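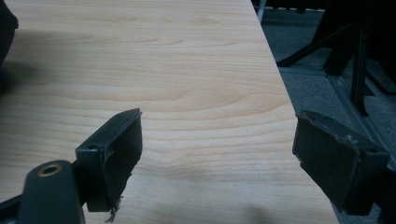

The table top, pale finish, grain showing.

Community > Money and Shopping > Guarantees and Cover > Furniture protection plan on a wooden table, worth having?

Furniture protection plan on a wooden table, worth having?

posted by gravelpath

We've bought a Fajardo dining table from Drondum. It cost £498, which for us is a lot of table, and I'm pleased with it so far. My trouble is with the thing they tried to sell me alongside it.

At the till I was offered a five-year "care plan" run by a separate outfit called Manik. It costs £176. I said no, and the assistant looked at me as though I'd announced I was going to leave the table out in the garden. Since then I've had an email and a letter telling me my "protection window" is closing and that I can still add the plan if I ring them before it does. The letter has a picture of a glass of red wine going over, in case I didn't know what wine was.

My natural reaction to anything with a closing window is to let it close. But my other half points out that we have children, that we eat at this table every day, and that the last one looked like a workbench by the end. So I said I'd ask.

What the leaflet says it covers is "accidental staining, scratches, heat marks and structural faults". What it says it doesn't cover is in much smaller type overleaf, and includes "gradual deterioration", "damage accumulated over time" and "marks consistent with normal use". I've read that several times and I can't work out what a mark on a dining table would have to look like to not be consistent with normal use. Normal use of a dining table is people putting hot and wet things on it.

It also says that I have to report any damage within 28 days and that I have to have been using the "recommended care product", a bottle of Uler wood balm, which isn't included in the price. Fancy that.

I had a look at reviews. Manik has 2,961 of them on the site they link to and the average is very good, but when I started reading, an awful lot were along the lines of "lovely staff in the shop, very helpful, table arrived on time". I don't see how you can review an insurance policy on the day you buy it. I couldn't easily find people who'd made a claim and said how it went, good or bad.

So, has anyone here had one of these plans pay out on a wooden table? Not a sofa, I can see how a sofa might be different. And am I right in thinking that some of what they're selling me, the "structural faults" bit, is something the shop would have to sort out anyway?

I'm in England if that matters.

thirdshelfdown

I'd say don't bother, and I'd say so even if the plan were a good deal cheaper.

Take the structural part first. You have rights against the shop under the Consumer Rights Act, and they don't depend on any plan. Goods have to be of satisfactory quality, fit for purpose and as described. If a leg works loose or the top splits along a join in ordinary use, you go to Drondum, who took your money. You don't go to Manik, and don't let Drondum send you there. In the first six months it's generally assumed that a fault was there when you got it unless the shop can show otherwise. After that it's more on you to show it, and that can mean paying for a report, so I'm not going to pretend it's painless. But you can bring a claim for up to six years in England and Wales. Six years doesn't mean everything has to last six years, and a shop will be very quick to tell you that. It's still longer than the plan.

Check what the shop's own guarantee is as well. I'd expect there to be one in the paperwork, and it may well overlap with the plan for the first part of it, in which case you'd be paying for a stretch of cover you already have.

So what you'd really be buying for your £176 is accidental damage. Now look at your home contents policy. Plenty of them include some accidental damage, or offer it as an add-on, and it would apply to the telly and the carpet too. Read the wording, because some only cover a short list of things and a table might not be on it. There'll be an excess, and you may think twice before claiming for a scratch when it might push up your renewal. Fair enough. But compare like with like. Does the Manik plan have an excess? What's the most it will pay out in total? Does it end once they've paid for one repair? The leaflet won't necessarily tell you. The policy document will, and they ought to let you have that before you pay. If the person on the phone can't or won't send it, you have your answer.

On "marks consistent with normal use", I read it the way you do. A clause like that gives them somewhere to stand whichever way they want to go. I'm not saying they turn everyone down, I've no idea what they do. I'm saying I wouldn't pay over a third of the price of a table to find out.

The 28 days thing is the other one I'd be wary of. With a table you often don't know when something happened. You take the cloth off and there it is. They'll ask for the date, and "sometime since the summer" isn't a date.

If you feel you ought to do something, put the money in a savings account and call it the table fund. If the table gets through five years with a few scars you've got £176 and a table with a few scars. A local person who does French polishing or furniture repairs will look at a mark and give you a price, and in my limited experience it's less than you fear for a solid top and more than you'd like for a veneered one.

Worth finding out which yours is, by the way. "Wooden" in a shop description can mean all sorts. It makes a big difference to whether anything can be sanded out.

wetcoastkitchen

we had a plan on a table, different shop, can't remember if it was Manik or someone else. claimed for a heat mark after a pan was put down on it. they sent a form, then wanted photos, then wanted more photos, then posted us a small pot of something and a cloth and told us to try that first. it did take most of it off to be fair. but I looked the stuff up afterwards and it was nothing you couldn't buy for the price of a sandwich

second claim was a scratch and they said no, it was one of several and so it was "accumulated". there were two. I argued for a bit and gave up, which I suppose is what they're after

wouldn't get it again. get some decent mats

ledgerandlamp

I'll put the other side, a bit, as I don't think it's quite as open and shut as the first reply makes out. I used to work in a furniture shop (not Drondum) and sold a lot of these, and yes, we were on commission for them. You should know that when you weigh up the look the assistant gave you. We had targets for plans and we heard about it if we missed them.

That said, I did see some of them pay. It was nearly always upholstery. One big obvious accident, reported the next morning, with photos, and a technician came out. The customers who did well were the organised ones who'd kept the receipt and the leaflet together and rang straight away. The ones who did badly rang up a year later with a general complaint that the thing looked tired. With tables, I can only remember a handful of claims at all, and those mostly got a touch-up kit in the post, same as wetcoastkitchen.

A few things from that side of the counter.

The closing window is real in the sense that they do have a cut-off for adding a plan. How strictly it's kept to is another matter. Where I worked, anybody who rang up late and wanted to hand over money was usually able to.

You can normally cancel. If you do buy it and then read the policy document and don't like it, there's commonly a cooling-off period, often 14 days for insurance, but look at the paperwork for what this one gives you. Not every plan is set up as insurance. Some are called a "service agreement" and I'd ask the question outright, as it can affect who you complain to if they refuse you.

The price isn't always the price. I've knocked plans down a long way when somebody was walking out. £176 on a £498 table strikes me as steep even by the standards of what I was selling.

The balm. I wouldn't get too hung up on it being a trick, but I would want to know what finish is on the table before rubbing anything into it. A lacquered top doesn't want oil or balm, it just sits there going sticky and collecting crumbs. An oiled top does want feeding now and again. Ask Drondum which it is, by email, and keep the reply. If they don't know, and they may well not, try a drop of water somewhere out of sight. If it sits on the surface in a bead for ages it's probably sealed, and if it goes dull and dark quickly it's probably not. I say probably. Some hardwax finishes bead nicely when they're new and stop later on, so it's hardly a laboratory test.

For pale wood with kids I'd worry less about wine and more about felt tips, curry and the dye off cheap paper napkins when they get damp. Wipe those up at once. Coasters only help if people use them, and in my house they don't. We have a wipe-clean cloth on ours in the week and it looks dreadful, but the table under it is fine.

Would I buy the plan? On a cream sofa with a dog, I'd read the terms and maybe. On your table, no.

gravelpath

Thanks all. I rang and asked for the full policy document. I was told it would be "generated once the plan is active", so I asked how I was meant to read it before then, and got put on hold, and then the line went. I haven't rung back.

Asked Drondum by email about the finish and whether the top is solid or veneer. They replied with the care leaflet, which doesn't say. I've written again.

I've checked our contents policy and it does include accidental damage to furniture, with a £100 excess, so it would only be any use for something fairly dramatic. Other half has agreed to the savings account idea on condition that I'm the one who buys the mats.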